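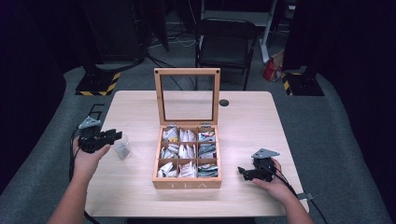
We picked the tea task for the spring term in March, after two evenings of arguing over it in the club. Toon Michiels wanted sorting screws. I wanted something that bends and slips when you grab it, and tea bags do both. Jolien De Bruijn settled it by putting her box on the table.

The task is simple to say. Take one tea bag out of a compartment, put it in the glass, let go. Each student holds a gripper in each hand and does it over and over, and the recordings go into the set we train on at the end of term. We are six students in the group this year and we have 3,098 recordings so far, which is more than the whole of last year.

Our rules are short. Elbows off the table. Start with both grippers closed. If you drop the bag on the floor, finish the run anyway and mark it as a miss in Drernerix, the little logging program Toon wrote. Last week I marked 5 misses in one sitting and felt bad about it, then found out Jolien had more.

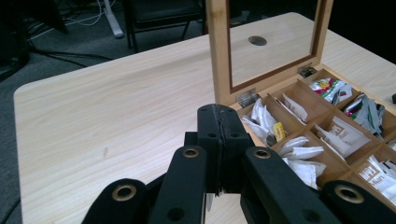

My own trouble is the approach angle. I come in too flat and push the bag down into the compartment, and then there is nothing left to pinch. Toon comes in from higher up and does much better. The front-left compartment is the one I practice on, with the fingers shut and lined up right in front of it before I open them. The white bags in there are in a crumpled pile, so every grab is different. The sachets packed upright are easier for me.

The first model we trained, on a small part of the set, got 78 percent on the upright sachets and did badly on the piles. We called it Zidix. The next one gets the full set and a longer training run. I still have to go through my own recordings before then and throw out the ones where I forgot to start with the grippers closed.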